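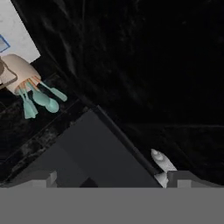
A beige utensil holder lying on its side.

How Does a Refrigerator Keep Food Cold?

Put your hand on the side of a refrigerator and it may feel a little warm. That seems strange for a machine that makes things cold. The reason is that a refrigerator does not make cold at all. It takes heat out of the food and moves it into the kitchen.

To do this, it uses a liquid called a refrigerant. The refrigerant travels through a long loop of thin pipe. Part of the loop runs inside the refrigerator and part of it runs outside, often at the back or underneath.

Inside the cold part, the refrigerant turns from a liquid into a gas. Turning into a gas takes heat, and the refrigerant gets that heat from the air near your milk and carrots. You can feel the same thing when you step out of a swimming pool. The water on your skin dries up and takes some of your heat with it, so you shiver.

Next, the gas goes to a pump called the compressor. This is the part that hums. It squeezes the gas, and squeezing makes the gas hot. The hot gas moves through the outside pipes, gives its heat to the room, and turns back into a liquid. Then it goes around again. 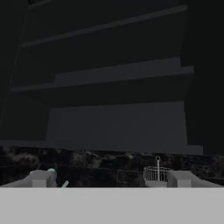 Cold air needs room to move inside a refrigerator. Cool air is heavier than warm air, so it sinks, and many refrigerators have a fan to push it around. Shelves can get in the way. Think of a solid shelf board like the thick gray middle one here, with the dark space under it. Air can't pass straight through a board like that. Many refrigerators have gaps around their shelves, or use wire racks, so that the air can get by. If you pack food in too tightly, some of it may stay warmer than the rest.

How does the refrigerator know when to stop? It has a part called a thermostat, which checks the temperature. When the inside is cold enough, the compressor shuts off and the humming stops. When it warms up, the compressor starts again.

Try it yourself: Wet the back of one hand and leave the other dry. Blow gently on both. Which one feels colder?

Words to know
Refrigerant: the liquid or gas that carries heat away.
Compressor: the pump that squeezes the gas.
Thermostat: the part that turns the cooling on and off.

Next from Gididine Kids: Why does a dryer need a lint screen?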